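Workshop notebook, Orkside building
7 July 2002
Subject: wrapped candy, sorting into basket

Stock for this entry is the mixed candy held under the Pluton label: red foil packets and clear-wrapped pieces in several colours. The black work surface was used, with the red desk lamp at the back and the purple basket at the lower left corner. Items are to be laid out in separate clusters, with foil and clear wrappers mixed. Torn wrappers are to be set aside and recorded in the Ollorum binder.
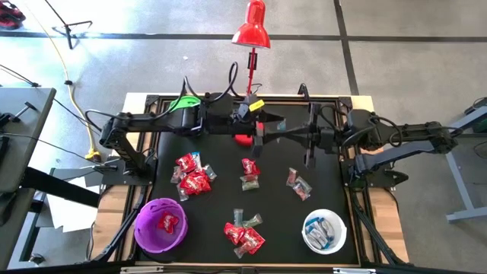 Remaining stock is to be returned to cupboard 36 and kept away from the heater. The next order is due in September.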